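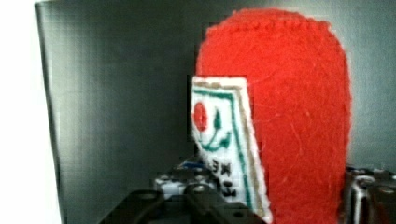
I have been meaning to write about the table for weeks, and November has very nearly got away from me, so I'm sitting down with a cup of tea and doing it before I start on anything else.

We have had the white table since we moved to Grernine, and for most of that time it has been the place where things get put down on the way to somewhere else. You will know the sort of table I mean! Post, string, a library book, somebody's breakfast. I wrote a post last winter about clearing it every evening before supper (I lasted 12 days, which I was rather proud of) and then of course it all crept back.

What set me off again was the red felt. I do love felt. It doesn't fray all over your jumper, it forgives wobbly scissors, and that bright red, nearly orange when the light is on it, cheers me up every time I come across it. I have kept every decent piece since my sewing days at Rashti Lane, and the one with the rounded top has been promised to so many projects that I've lost track. The white patch with the green border is another keeper. It has gone terribly fuzzy round the edges and the writing on it is in a script I can't read, but I like the little red circle and the green curve next to it, and I can't see myself throwing it out. My friend Sanaa Helmy thinks I should stitch it on to a bag. She may well be right, although she has said the same about most of what I own.

So the felt was easy, it all goes in the sewing drawer. The food and crockery are where I come unstuck, and I think it's down to colour. Put a pinkish-lavender plate near a mint green bowl and I stop tidying and start arranging, and before I know it half the afternoon has gone and I've moved one strawberry from one side to the other.
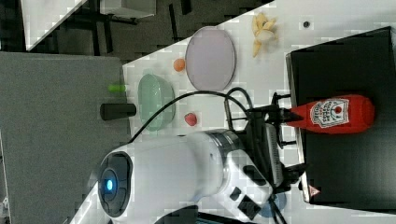 The bowl is my favourite of the two, I think. It's oval, and you can almost see through it, and I'm always looking for an excuse to have it out. The plate is oval as well, so they get on nicely together. A banana looks well next to either of them, even one that's half out of its skin, and a small orange ball sets the whole lot off beautifully.

Ketchup is another matter. We have gone round and round about the ketchup in this house. I was brought up to put it in the cupboard and my husband was brought up to leave it out, and the squeezy bottle has been travelling between the two camps for as long as we've been married. I've given up, more or less. Red goes with the strawberry, at any rate.

My plan for the rest of the month is a very small one. Crockery goes back on the shelf after lunch, fruit goes in the blue dish from Hendska, and sewing bits go in the drawer as soon as I've finished stroking them. If I can keep that going until the Drivlow craft fair I shall treat myself to 2 more pieces of felt, a dark green and perhaps a mustard. If anyone has a good use for a tall red piece with a round top, do leave me a comment, I'm still dithering.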